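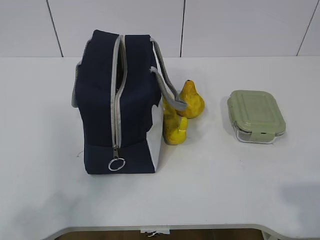 Bench 2, lunch bag, pears, glass container.

January 2026

Textile bench notes – Keogh bequest, headdress and bodice group

Continued with the Skerno cap. Surface cleaning finished on the crown, low suction through net, soft brush only. Metal thread on the left lappet is worse than the intake sheet says. Silver strip is lifting off the silk core in three places and one end is bare for the width of a fingernail. Left it alone for now. Want a second opinion before any couching goes in.

Thread count on the ground fabric: warp 20 per cm, weft slightly fewer and uneven, so I've recorded a range on the card instead of a single figure. Plain weave silk, dyed madder or something like it. The old label says velvet. It isn't, and I can find no pile under the scope, even inside the seam where it would have been protected. Label kept with the object, correction pencilled on the card.

Lining is a later replacement. Printed cotton, machine-stitched along the back neck, hand-stitched everywhere else. Two sets of empty needle holes underneath, so it has been relined at least once before. Do not unpick. Jarmila Beneš wants the stitching photographed in raking light first and has the colour target.

Spangle tally for the Varell bodice is done: 319 on the front panels, all flat stamped discs with a single hole, fixed with a small glass bead. The back was never decorated. The 1970s catalogue card gives 2,275 for the whole garment, which I can't reconcile with anything, including the thread scars. Possibly it covers the full costume with apron and sleeves, or possibly a slip between two cards. Will check the Jesside register when it comes back from scanning.

Test on loose beads from the bodice tray:

- deionised water, swab: no colour transfer
- water and ethanol 50:50: no colour transfer
- ethanol alone: faint pink on swab from the red beads, stop there

The red is probably a coating on clear glass. Water only for anything near them, and blot straight away.

Storage. The padded mount for the cap is too tall for the standard box by the depth of the foam base. Either trim the base or order the deep box. I'd go for the deep box, as trimming puts the lappets on the floor of the tray and they crease at the old fold. Supplier minimum is 100 sheets of the unbuffered tissue, fine, we'll use it.

To do:

- raking light shots, lining and back neck
- XRF slot for the lappet thread, silver or silvered copper
- humidity logger in cabinet 4 has drifted, swap it
- draft treatment proposal for the cap, loan is not until June

Cap is back in its tray, covered, lappets supported on rolled tissue.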